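Ticket 212 - Office tower does not start after cleaning
Opened by: Elfriede Grube
Handled by: Tuấn Tô
Status: waiting for part
Site: Hustetti, back office

Elfriede Grube wrote, 8:40
The computer for the stock list does not start any more. On Friday evening rule we switch all off, and in the morning the fan runs very loud for four seconds and then stops. The screen stays black. Before this it was slow for some weeks and it became loud when I opened the big list from Konari. I tried another wall socket and another screen cable. Same result.

Tuấn Tô wrote, 9:15
Thank you for the clear report. Please do not try more starts. Is there any beep, and which colour has the light of the power button?

Elfriede Grube wrote, 9:22
No beep. The light is orange and blinks. I did not count it, sorry.

Tuấn Tô wrote, 11:50
The tower is now with me. I repeated the fault two times, then I pulled the mains cable, held the power button to empty the rest of the current, and laid the case on its side.

First I reseated the memory modules, all of them. No change. Then I tried with one module only, in each slot. No change also. The graphics card went out and in again, and the blue data cables I pressed on both ends. The power supply I measured with the tester and the values are good, so please nobody orders a new one.

Then I took off the cooler and lifted the processor. The old paste was dry like chalk and had cracks.

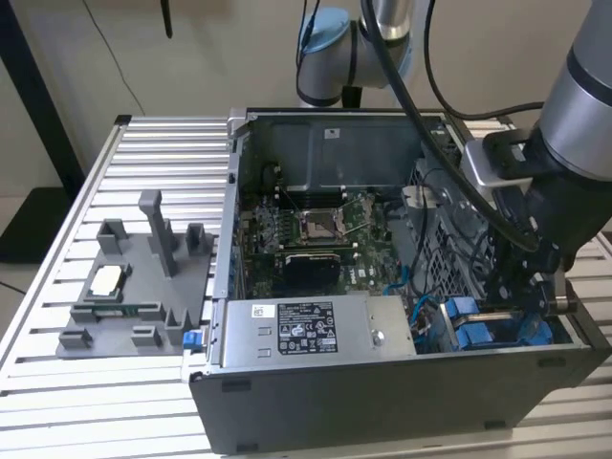 Tower open, CPU socket empty, power supply at the front.

I looked at the socket with a magnifying glass and a lamp from the side. Close to one corner there are pins which do not stand in line with the others. I believe this is older damage, but I can not prove it. I did not try to bend them. I did this once on another board and it became worse.

Martti Hirvonen wrote, 13:05
Do we have the same board in the store? I remember a box from the Dronberg office on shelf 87.

Tuấn Tô wrote, 13:30
I checked. The box is there, but the board is for another case and the holes do not fit. I asked Pakzad for a used one of the same type. They want 79 euros with delivery, and Khurram Swati has approved it.

Elfriede Grube wrote, 13:41
And my files? The list from November is only on this computer, I am afraid.

Tuấn Tô wrote, 14:10
I connected the disk to my test computer and it reads without errors. The folder with your lists is copied to the shared drive, under your name. Please open the November list and tell me if it is complete.

Elfriede Grube wrote, 14:26
It is complete. Many thanks!

Tuấn Tô wrote, 14:35
Good. Next steps when the board arrives:
- move processor and memory, new paste
- start with one module first, then all
- let it run under load for one hour, side panel closed
- set the clock, check the network name

Until then Elfriede can use the laptop of Yiğit Tekin - he is out of the office and agreed by phone. I leave the ticket open.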